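Startseite Projekte Vorträge Publikationen Kontakt
Suche Suchbegriff eingeben Suchen

Sprechernotizen: Greifen aus teilverdeckten Objektmengen
Projekt Rerkutent, Arbeitstreffen Stermont, Donnerstag, zweiter Block

Folie 1. Begrüßung kurz halten. Der Vorredner behandelt die Kalibrierung, das nicht wiederholen. Direkt zur Fragestellung: Wie stark verbessert eine explizite Verdeckungsschätzung die Auswahl des nächsten Griffs, wenn Textilien über den Objekten liegen?

Folie 2. Ausgangspunkt ist das Basisverfahren aus Stitton. Es bewertet Griffkandidaten nur nach Geometrie. Ein Tuchrand erhält dort oft eine hohe Bewertung, weil er im Tiefenbild wie eine Objektkante aussieht. Den Begriff »Fehlgriff« definieren: Greifer schließt, Zielobjekt ist nach dem Anheben nicht zwischen den Fingern.

Folie 3. Aufbau. Objekte liegen in einer Metallschale und sollen einzeln in Kästen mit runder Öffnung abgelegt werden. Auf die Mischung hinweisen: Bälle, Holzwürfel, weiche und starre Spielzeuge. Die Tücher haben Waffelstruktur, was die Kantendetektion zusätzlich stört. Am kleinen gelben Teil neben der Öffnung des pinkfarbenen Kastens lässt sich die Ablagetoleranz erklären.

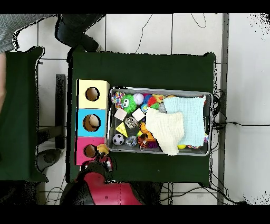

METHODE

Folie 4. Das Modell sagt pro Bildpunkt zwei Größen voraus: Objektzugehörigkeit und Verdeckungsgrad. Der Griffwert wird mit dem Verdeckungsgrad gewichtet. Liegt kein Kandidat über der Schwelle, wird zuerst das Tuch verschoben. Formel nur zeigen, nicht herleiten.

Folie 5. Daten. 1.000 teleoperierte Episoden für das Training, 300 für die Auswertung. Die Objektanordnung wurde vor jeder Episode neu gemischt. Trennung nach Anordnungen betonen, die Frage kommt immer.

Folie 6. Ergebnis. Bei freiliegenden Objekten kein messbarer Unterschied zum Basisverfahren. Bei Objekten unter Stoff sinkt die Fehlgriffquote um 10 Prozentpunkte. Die mittlere Rechenzeit pro Entscheidung beträgt 400 ms, begrenzt durch die Segmentierung. Tabelle stehen lassen, bis alle die untere Zeile gelesen haben.

Folie 7. Grenzen. Transparente und facettierte Objekte liefern lückenhafte Tiefenwerte, das Modell hält sie häufig für Hintergrund. Kleine Bälle rollen beim Verschieben des Tuchs weg, die Schätzung ist danach veraltet. Mehrlagiger Stoff wurde nicht getrennt ausgewertet.

Folie 8. Ausblick. Wiederholung mit dem Greifer von Bastos ab Mai, gleiche Schwelle, gleiche Ablageregel. Bei Zeitmangel Folie 7 kürzen und Folie 8 mündlich. Reservefolien: Ablation der Gewichtung, Schwellenwahl.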